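Pandmont (band)

Pandmont is a folk-pop group from the river town of Carrier, known for close singing, slow waltzes and a fondness for the old pump organ. The group took its name from the street where its members first shared a house, and fans still like to call them "the Monts" - a nickname the band has always seemed rather happy with.

Their first record, Kallotent, was made over 14 days one December and sold 4,000 copies, most of them at shows, which was a lovely surprise for a group that had pressed so few to begin with.

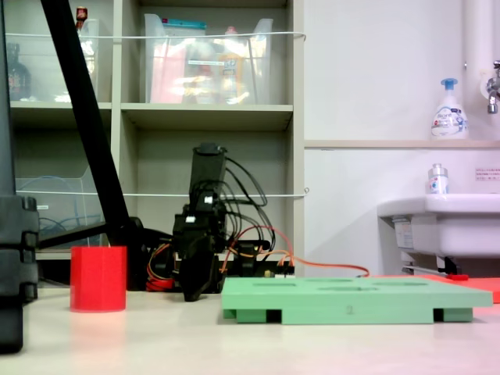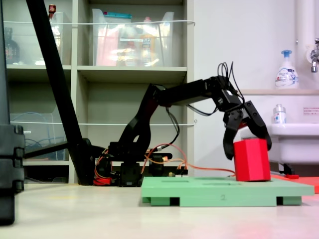 The second album, Elico, came out on 13/03/2021 and is a warmer, fuller affair, with brass on several songs and a long closing number that listeners tend to either adore or skip. It spent one week at number 239 on a regional sales chart, and the band played the whole of it, start to finish, for a seated crowd of 728 in their home town.

Pandmont write their songs together and share the credit equally. Lyrics often deal with weather, ferries and letters that arrive late - homely subjects, sung with a good deal of care.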